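Giltari Meeting Rooms: Frequently Asked Questions
Room 3, ground floor (brick wall, round tables)

Answers apply to Room 3 only. For other rooms, see the Lemero building page.

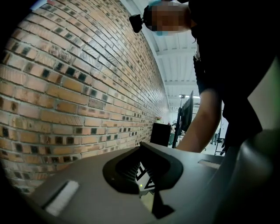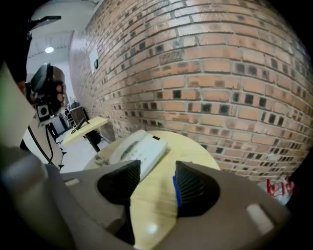 Photos: Joaquim Pinheiro / Giltari

Can I fix things to the brick wall?
No. Screws, hooks and adhesive strips are not permitted on the brick or on the mortar joints. Use the free-standing display boards, which can be booked at reception.

How is the brickwork cleaned?
Dry brush only. Do not spray the wall. Report crumbling mortar to the building office.

What may I use on the round tables?
A damp cloth, followed by a dry one. Solvent cleaners mark the wood-grain tops. Hot drinks need a mat.

Can the desk telephone be moved?
Yes, within the length of its line. Put it down flat with the handset fully on the cradle. A handset left off blocks the extension.

How do I make an outside call?
Dial 9, wait for the tone, then dial the number. Reception is extension 49. International calls are barred.

The handset cord is twisted. What should I do?
Let the handset hang until the cord unwinds. Replacement cords are held in the Marinho store cupboard.

Can I rearrange the furniture?
Tables and chairs may be moved. Lift them, as dragging scores the floor. Return them to the wall at the end of the booking.

How late can I cancel?
Up to 2 working days before the start time. Bookings made through Wondard must be cancelled through Wondard.

Page last revised: February 5, 2022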